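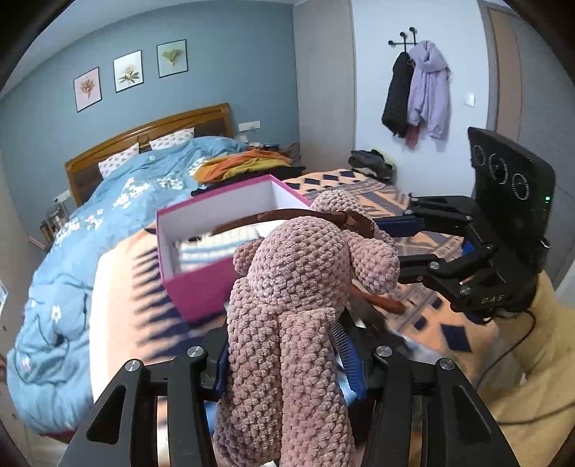 Lost Property and the Trimitz Police Office

4 min read

The municipal police office in Trimitz changed its procedure for found property on April 1, 2018. As I have written on local policing matters before, several readers have asked me to set out what the change means for residents and for visitors who lose something in the town.

Until now, anything handed in at the counter was entered in a paper register and kept in the basement of the station on Bratu Street. A person looking for a lost item had to appear in person, describe it to the officer on duty, and wait while the register was searched by date. According to the report presented to the town council, 1,368 items were entered last year. Only 17 percent went back to their owners.

Under the new procedure, each item is recorded in an electronic system called Basis. The entry states where the item was found, the day and hour, and a short description. Owners may now inquire by telephone or in writing. They must still collect the item themselves or send someone with a signed authorization.

Wallets, identity documents, and keys are handled separately. Documents issued abroad are forwarded to the relevant consulate if no claim is made within 40 days. Keys are never described to a caller. The person claiming them must bring a matching copy or explain in writing which lock they belong to.

Krisztina Kerekes, who heads the office, told the council that most unclaimed items are of modest value: umbrellas, gloves, children's toys, single shoes. "People assume that no one would hand in such a thing, and so they do not ask," she said. She encouraged residents to inquire even when the item has little resale value.

The council approved a one-time payment of 2,000 euros for shelving and labels. Councilman Dezső Vida voted against the payment on the grounds that the neighboring town of Udholm stores its found property in an existing garage at no added cost. I have visited the garage in Udholm. It is damp, and I would not wish to leave a coat there.

My own reservation concerns opening hours. The counter closes at three in the afternoon, and residents who work in Udholm cannot return before five. Veronika Virág raised the same point from the public gallery and was told that the hours will be reviewed in October. I have written to the office to request one late afternoon each week and will publish the reply when it arrives.

Recent posts

Parking Fines on Bratu Street: How to Appeal
Bicycle Registration in Trimitz
A Conversation with Viktória Kun on Night Patrols
Noise Complaints and the Summer Season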